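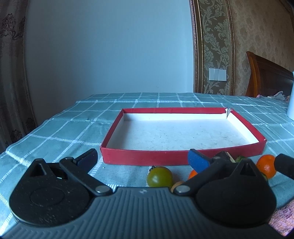
Produce sorting on the checked cloth, with the hand-held gripper.

About Clirstead

Clirstead is a small firm that tests gripping tools and reports what goes wrong with them. We don't build robots and we don't sell them. Makers and buyers pay us to use a gripper on dull household jobs, over and over, and to write down every fault we find, including the ones they would have preferred us to leave out.

Zahira Mangundap started the company after nine years in packing plants, where she had watched a good many machines arrive with a glossy brochure and leave on a pallet. Sreekumar Marar joined her the following March to look after the mechanical side. He still does, and he still reads the brochures with a pencil in his hand.

Why we are hard to please

Our first large job was for Pakivport, who wanted a short statement that their fruit-handling gripper was "gentle and reliable". We ran 888 picks. In 635 of them the fruit went where it was meant to go with no mark on it. The rest were drops, bruises, missed grips and one jam that pinched Sreekumar's thumb badly enough to need a dressing.

The jam is the part we still talk about. A link pin had worked its way out by a hair, and the right finger stopped short while the left one kept closing. The tool gave no warning. The hand controls felt normal until they suddenly didn't, and when he let go the finger sprang back. Pakivport's view was that the pin had been badly fitted on that one unit. Perhaps it had. We asked for a second unit and the same pin moved after nearly 700 picks.

We wrote it up as a safety fault and they were not pleased. The statement they wanted was never issued. They did change the pin.

What we do differently since then

Every tool is checked before a session starts and again when it ends. Pivots are looked at one by one, and any play is written in the log, however small. If a finger sticks, work stops and stays stopped until Sreekumar has had the joint apart. "It freed itself" is not accepted as a repair, and we have sent back logs that said so.

We also stopped testing on foam blocks. Foam forgives nearly everything. Tomatoes, citrus fruit and cut vegetables do not, and they come in awkward sizes that catch out a finger which is slightly out of line. A torn cardboard tray tells us more than a tidy plastic one, so ours stay in use for a long time.

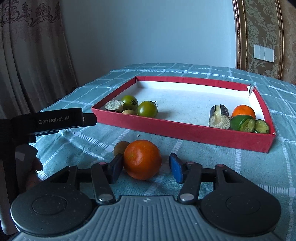
Who we work for

Aaltonen send us their finger pads before each new batch, and Tasau have used us twice to settle arguments with a supplier. We take no share of sales and we don't lend our name to packaging. Reports go to the client in full. If a client wants to quote from one, they quote the whole paragraph or none of it.

We are often asked whether home robots are nearly ready. We don't know, and we are wary of people who say they do. What we can tell you is which pin came loose and after how many picks. If that would be of use to you, write to Zahira with the make of the tool and a plain account of what it did.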